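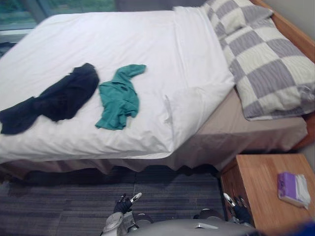 Progress report: room robots at Isville House, second period
Prepared for the Levumora Fund by Catriona Shearer, operations manager

1. Where the work stands

The second period ended in September. At the start of it we had one robot working in two furnished practice bedrooms on the ground floor. We now have two robots, and since July they have also worked in guest rooms on the second floor, always with a member of the housekeeping team on the same corridor.

The tasks agreed with the Fund were picking up clothing left on beds and chairs, folding it, straightening the top cover, and putting pillows back in place. Stripping beds, cleaning bathrooms and vacuuming were left out of the grant and remain so.

Isville House has 54 rooms let by the week or the month, mostly to people working away from home or recovering after a hospital stay. Guests pay for a tidy as well as a clean, and the tidy is what the staff told us took the most bending and reaching. That was the reason for starting there.

2. Clothing pickup and folding

Pickup from a flat bed is the most reliable part of the work. A shirt lying by itself on a plain white cover is found and lifted with little trouble. Dark trousers and dark tops are harder. When a dark garment is bunched up, the system often can't tell a leg from a sleeve, and it will lift the item, put it down and try again. We set a limit of three tries. After that the robot leaves the item where it is and marks the room for a person.

In the last full test of the period we ran 100 pickups of single garments in the practice bedrooms. The robots finished 91 without help. The target in the grant was 85.

Folding is behind. T-shirts and short-sleeved shirts come out well enough to put on a shelf. Long sleeves are uneven, and anything with buttons usually has to be done again by hand. A person folds a shirt in a few seconds and the robot takes over two minutes. Speed matters less than we thought, as the robot can work while the housekeeper is in the bathroom or next door, but refolding is a real cost. For now the robots fold T-shirts only and lay everything else flat over the chair.

3. Covers and pillows

Straightening a duvet works on the side of the bed nearest the robot. The far side needs a second approach, and in the smaller rooms there isn't space to get around. We have asked Sakalauskas, who supply the robots and the software, for a way to pull the cover from one side only. They sent a first version in August. It leaves the cover flat on top but sometimes drags it too low at the front, so staff still tug it back.

Pillows are fine when they are close to the headboard. A pillow that hangs over the side of the mattress gets pushed before it gets gripped, and in July several went onto the floor. A change to the approach angle has cut this down.

Nightstands are off limits. The robots don't pick up or move anything on them, including tissues, books, glasses and medicine. This was the first rule the housekeeping team asked for and we have no plan to change it.

4. What has changed for staff

There are eleven people on the housekeeping team. Nobody has lost hours because of the project, and the commitment made in our application stands until the end of the grant.

The shape of the shift has changed. Before, one person did a room from start to finish. On the second floor, the housekeeper now opens the room, checks it, sets the robot going and moves between two rooms while it works. Four people have been trained to do this. Training took two half days, and we had planned for one.

Comments collected at the monthly team meetings were mixed. Staff like doing less bending over low beds, and two people with back trouble asked to be put on the second floor. The main complaint is interruption. The robot calls for help through a handset, and in the first weeks it called so often that people said they would sooner do the room themselves. We have since changed the setting so that calls are held until the housekeeper is between tasks, unless the robot is blocking a door. Complaints about the handset dropped after that.

There was also a fair question about pay. Staff running a robot are doing work that wasn't in their job description. From September they receive a shift supplement, paid from our own budget and not from the grant.

5. Guests

Guests on the second floor are told about the robots when they book and again at check-in, and can say no. Of the 45 guests asked so far, 38 agreed. The rooms of those who declined are done by hand in the usual way. One guest changed her mind after a week and we took her room off the list the same day.

No clothing has been damaged. One shirt was returned to the wrong chair in a shared room and was found within the hour.

6. Problems and delays

The second robot arrived five weeks late, which pushed back the start on the second floor.

The Isus scheduling system we use for room lists doesn't pass late check-outs to the robots quickly enough. Until that is fixed, the housekeeper confirms each room by hand. It adds a step we had hoped to remove.

The left gripper on the first robot wore faster than expected and was replaced once under warranty. A spare pair is now kept on site.

7. Spending

Spending is within budget overall. Training is over by $1000 because of the extra half day and the cover we had to bring in for it. We would like to meet this from the underspend on travel and ask the Fund to approve the move.

8. Next period

Work planned for the next period:

Practice sets with dark clothing on both light and patterned covers, to bring up the results on trousers and dark tops.
A second version of the one-sided duvet pull from Sakalauskas, tested in the practice bedrooms before it goes upstairs.
A decision on long-sleeve folding. If it still needs refolding in most cases by the midpoint, we propose to drop it and put the time into pillows and covers.
Training for three more housekeepers, over two half days each.
A short written survey of the whole team, including those who haven't worked with the robots.

We don't plan to open a second floor to the robots during this period. The team has asked for a settled routine first, and the room lists need to be right before we add more rooms.

Test logs for the practice bedrooms and notes from the team meetings are available on request from the operations office.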